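Prustitz Wine Storage and Shipping – Frequently Asked Questions

How cold is the storage room?
The Gralton room is held at 55 degrees Fahrenheit, day and night. Humidity is kept between 60 and 70 percent. Readings are logged every 25 minutes and can be sent to you on request.

What is the smallest amount I can store?
One case of 12 standard bottles. Mixed cases are accepted. Magnums are stored in separate racks and count as two bottles each.

How are cases identified?
Each case gets a number at intake, for example 3491, and a shelf position. Quote the case number in every email. We do not search by producer or vintage.

Can I collect my wine without notice?
No. Collection needs one full working day. Requests received after 3 p.m. are handled as if they came in the next morning.

Do you ship in summer?
Ground shipping stops when the forecast high on the route is above 85 degrees. Orders are held without a storage fee until the route is clear. Air shipping stays available at the posted rate.

Should wine rest after shipping?
Young whites can be opened the next day. For older reds with sediment we suggest two weeks upright in a cool, dark place. Bottles shipped on their side should be stood up slowly.

What is covered if a bottle breaks?
Cover is included up to $400 per case. Higher values must be declared before intake. Label damage is not covered unless the bottles were wrapped at our Batlow packing desk.

Do you check fill levels?
Yes, for bottles older than 15 years. The level is measured from the base of the cork and written on the intake sheet. We do not open, top up or recork bottles.

Why was my intake delayed?
Intake is slowest in February, when the Sison growers send their library stock. Up to 52 cases can be checked in per day.
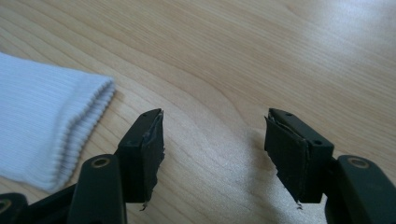 White ribbed fabric on a light wood tabletop.

Can I bring my own wrapping?
Yes, if it is clean, dry and free of scent. Newspaper is refused, as the ink can transfer to labels. Each bottle must still fit the case divider without force.

Can someone else collect for me?
Yes. Send their full name in writing from the email address on the account. They will need photo ID at the counter.

Who do I contact?
Storage and intake: Genalyn Ambrosio
Shipping and claims: Noel Aquino – include the case number and photos of the outer carton, and keep all packing material until the claim is closed.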